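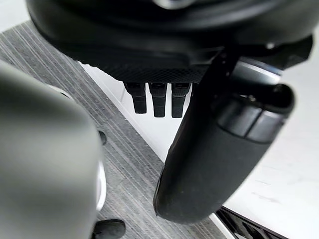 The allotment waiting list in Punuvthorpe has reached 2313 names, and I am on it, somewhere in the part that gets measured in geological time. I signed up the spring my knees still worked. Every August a letter arrives asking whether I would like to remain on the list, and every August I write back that I would, in the tone of a man confirming he would like to remain alive. In the meantime I do what everyone on the list does. I grow things on a windowsill, I read about soil, and I look at any three short prongs in a row, black and square at the tips, and think, that would make a decent hand fork for seedlings. The ridges would give you something to hold on to. It's a sickness, and the only cure is a plot.

The rules were last rewritten 15 years ago and they run to 8 pages. I have read them more often than I have read my own mortgage. You may keep a shed, but it may not be a "dwelling or retreat," which rules out the only reason I have ever wanted a shed. You may keep a water barrel as long as it has a lid. You may not plant a walnut tree. I would love to know who planted the walnut tree.

The sore point this year is half plots. Under the current rules a full plot can be split in two when it changes hands, if the person at the top of the list agrees. The person at the top of the list never agrees. They have waited through several mayors for a full plot and they would sooner give up a kidney than a potato bed. So the full plots go out whole, a good many of them turn back into brambles by the second summer, and the rest of us walk past on the footpath with our hands behind our backs, looking pained.

Eyvindur Riis has put forward the idea that plots should be split automatically unless the new holder makes a case for keeping both halves. Eyvindur has a corner plot by the Irkell gate and grows leeks the size of table legs, so he can afford to be generous. He also says, and I think he has a point, that most people don't want a full plot once they have dug one. "They want the idea of it and a bench," he told me over the fence. I said I'd take the bench. He said the bench was his.

Opposition comes mainly from the lower rows, where the feeling is that half plots bring in twice the people, twice the bicycles against the hedge and twice the opinions on slugs. I can't argue about the slugs. I already have opinions on slugs and I don't even have a lettuce.

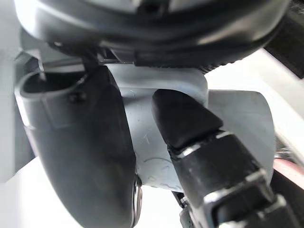

Close quarters: dark curves and a short strip of fine ridges.

While we wait for all that to be settled, here is what the windowsill has taught me. Radishes will grow in nearly anything and taste of nearly nothing. Chives forgive you. Basil does not, and will drop every leaf the moment you go away for a weekend to see your sister. The dwarf bean called Mirani, which the seed packet says is "suited to balconies," reached the curtain rail in a month and is now making plans for the bookcase. I've had 2 beans off it so far. They were very good. I ate them separately.

I also gave in and bought a Clikon seed tray with its own lid and a little vent you can slide open and shut. I have slid it open and shut more than any seedling could possibly need. My wife has asked if I could do it in another room.

If you're on the list and have a view about half plots, write it down and put it through the slot at the Irkell gate before the end of August. Keep it to one side of paper. Last time someone sent in a poem, and it was read out in full, and we lost the part of the evening set aside for the broken tap. The tap is still broken. Bring your own can if you're helping anyone water this month, and please shut the gate behind you, properly, with the chain.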